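Pressure gauge on argon line reads 14 with the valve shut

grustby_lab
Posted April 1, 2018
We have a Drello 505 gauge on the argon line feeding a small tube furnace. With the cylinder shut and the line vented to the room it still reads 14 mbar. It was fine when we fitted it. Range is 0 to 500 mbar. Has anyone seen this on the 505, and is it worth sending back?

mfc_pete
Zero drift. Vent it, let it settle, hold the zero button until the display blinks. Takes a minute.

grustby_lab
Tried that twice. It goes to 0 and by the next morning it has crept back to 14.

Tin-yau Lau
How close is it to the furnace? Ours did the same when it was mounted on the frame. The body was sitting at 70 degrees by the afternoon and the zero moved with it. We put in a longer length of tube and moved the gauge to the wall.

grustby_lab
It's on the frame, near the hot end. But it reads 14 in the morning when everything is cold, so I'm not sure heat explains it.

mfc_pete
It doesn't. If it reads wrong cold, the diaphragm has taken a set. Someone has over-pressured it. Replace it and fit a relief valve this time.

Tin-yau Lau
I don't agree that it has to be that. A bad earth on the signal cable will give you a steady offset too. Unplug the cable at the readout and measure the output straight off the gauge before you spend any money.

skotov_user
Agree with Tin-yau. I had a Skotov readout that added an offset to every gauge I plugged into it. Swapped it for a Ko and the fault went away — same gauge, same cable.

mfc_pete
Fair enough, check the cable. I'd still bet on the diaphragm.

grustby_lab
I'll take the cover off tomorrow. The terminal screws are tiny.

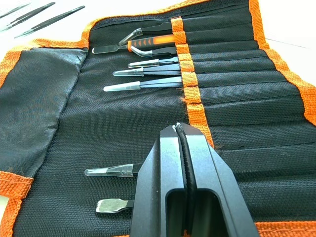
skotov_user
Do I need to isolate the gas before unplugging the signal cable?

Tin-yau Lau
Only if something is controlled from that signal. If the gauge is just for display, the line can stay as it is. If it drives a valve, shut the cylinder first and put the controller in manual.

grustby_lab
Display only here. Cable was loose in one terminal. Tightened it and zeroed again, and it says 0 so far. Will look again in the morning.

mfc_pete
Leave it a week before you call it fixed.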